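Home Threads Saved About
2026-05-06
Posted by the Slow Suitcase

1/ OK so a bunch of you asked how I pack for three weeks with one bag, and I keep promising to write it up, so this is me finally writing it up from the kitchen on a Wednesday night with a cup of tea going cold.

2/ Background for new people: in November I did the long loop, Vurngate to Prarkau by train and bus, 16 nights, one carry-on. 2,859 kilometers if you believe my ticket stubs. I did not check a single bag and I'm still smug about it.

3/ The trip before that I took a big roller suitcase and hated every minute. The station at Vidbridge has stairs. So many stairs! And the elevator was out, so I bumped that thing up one step at a time while a whole school group streamed past me.

4/ So, rule one. Pick the bag first, then the clothes. I used to make a pile and go looking for something big enough to hold it — terrible idea, the pile always wins.

5/ Rule two is pants. I take 2 pairs and wear one of them on the train. Pants are heavy, they eat space, and you can wear them way more times than you'd admit to your mother. Tops I'm looser about.
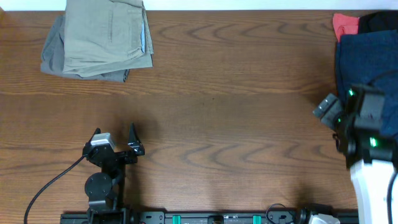

6/ Rule three: everything has to go with everything. I know, every packing person says it. But I once carried a pair of mustard shoes across two countries and wore them for a single dinner (a good dinner, to be fair).

7/ Laundry! People get weird about this one. Most towns have a place that'll wash and dry a load while you get lunch. In Mangundap I dropped mine off at nine, wandered around the fish market, ate a giant bowl of noodles and picked everything up at one. It smelled like oranges. I have tried to find that soap ever since and no luck.

8/ If there's no laundry place, sink wash at night, roll it in a towel, stand on the towel. Standing on the towel is the part people skip and then they write to me about damp socks.

9/ Someone asked about rolling vs. folding. I've done both and I fold the heavy stuff and roll the thin stuff. Heavy stuff goes flat at the bottom by the wheels, or against your back if it's a backpack. Cubes are fine. I own some and forget them half the time.

10/ Toiletries: less than you think. They sell toothpaste in Prarkau. They sell very nice toothpaste in Prarkau, it's kind of licorice flavored and I brought three tubes home.

11/ What I regret bringing last time: the travel pillow, the second book, a rain poncho that made me look like a tent. What I missed: a real mug, a longer charging cable, and slippers. Hostel floors in November are no joke.

12/ Do a test pack a few days early and walk around the block with the bag on. I'm serious. My first try I made it to the mailbox and went right back in and took out a sweater.

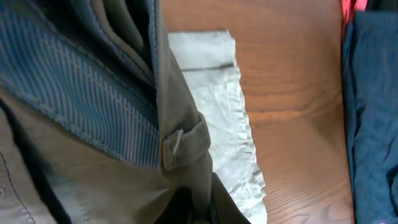
13/ Money stuff, quick, as it keeps coming up. The loop ticket was cheaper than flying both legs, even with the sleeper upgrade from Vidbridge, and I'd pay for that upgrade again in a heartbeat. Bring earplugs though. The top bunk rattles.

14/ Also the little seat reservation slip matters! I lost mine between Vurngate and the border and had to stand in the corridor for two hours next to a man with a cello.

15/ This account hit 3,011 followers over the weekend, by the way, hello to all of you. I thought it'd be me and my cousin forever.

16/ Next thread is food you can eat on a night train without making enemies. Send me your best ones, and if anybody knows that orange soap please, please write to me.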